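Padine Recipe Card Collection
README, version 2

What this is

Padine is a set of 157 typed-up household recipe cards with matching ingredient tables. The cards came out of kitchen drawers and recipe tins in and near the town of Salian. Most are baking and preserving. The rest are soups, casseroles, pickles, and a few household mixtures such as furniture polish and hand soap, which are kept in a separate folder so they don't end up in a list of things to eat.

The collection is meant for people who study home cooking, for teachers, and for anyone who wants plain recipe text to test a search tool or a unit converter.

What's in the download

cards.csv: one row per card, with card number, title, category, yield, oven setting, and the full text.
ingredients.csv: one row per ingredient line, 3,000 rows in all.
units.csv: the units used on the cards and what we took them to mean.
household/: the non-food cards, in the same layout as cards.csv.
notes.txt: transcription notes, in card order.
CHANGES: what changed between versions.

All files are UTF-8 with Unix line endings. Fields that contain commas are quoted. Empty fields are left empty; we don't use NA or a dash.

How the cards were typed

Each card was typed once by hand and then read back against the original by a second person. Spelling was kept as written, so you will find "brocolli," "choclate," and three versions of "zucchini." The corrected spelling goes in the column item_clean, and item_raw is never changed.

Line breaks in the instructions were dropped. Crossed-out text is kept between double tildes. Notes added later in another hand ("too sweet," "double this for church") are kept between square brackets at the point where they appear on the card.

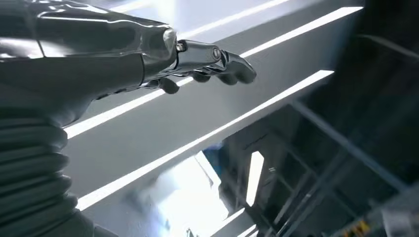

Silver forearm and hand, fingers slightly curled.

Units

This is where most of the questions come from. A "cup" is taken as a US cup unless the card says otherwise. A "can" has no fixed size. If the card gives one, it is in the size column, and if it doesn't, the column is blank. Please don't fill it in from present-day can sizes, which have changed.

"Butter the size of an egg" and similar amounts are kept as text, with amount_num left blank. So are "a slow oven" and "a quick oven." We tried assigning temperatures to these in version 1 and took them out again after users pointed out that the cards don't agree with each other. Oven settings that are written as numbers are all in Fahrenheit.

Of the cards in the set, 103 give a yield of some kind. It may be servings, dozens, pints, or "one large pan." The yield column holds whatever was written.

Known problems

Card 90 is two recipes on one card, a date loaf on the front and a frosting on the back. It has one row in cards.csv and the ingredients are mixed together. It will be split in the next version.

Some cards are copied from package labels or newspapers with no source given. Where we recognized the source, the source column says "printed." A blank there doesn't mean the recipe was made up at home.

The category column was assigned by us and is loose. Bars and cookies overlap. Anything with gelatin is under "salads" if the card calls it a salad.

The canning and pickling cards are historical text. Many give processing times that are too short by current standards, and some give none at all. Do not can from them. Use a current tested recipe.

Loading the files

Any spreadsheet program will open them. If yours turns "1/2" into a date, import the amount_raw column as text. The small command-line tool Gritevden, kept in the same repository, joins the two main tables and prints a card as plain text:

gritevden show 42
gritevden find "sour cream"
gritevden list --category pickles

It doesn't need a network connection and writes nothing to disk.

Terms

The transcriptions, tables, and notes may be copied and changed for any purpose as long as Padine is credited. Family names and addresses were removed from the card text before release. If you spot one we missed, open an issue with the card number only and leave the name out of it.

Hosting is by Lutudon. Corrections received by March go into the spring version, and later ones wait for the fall.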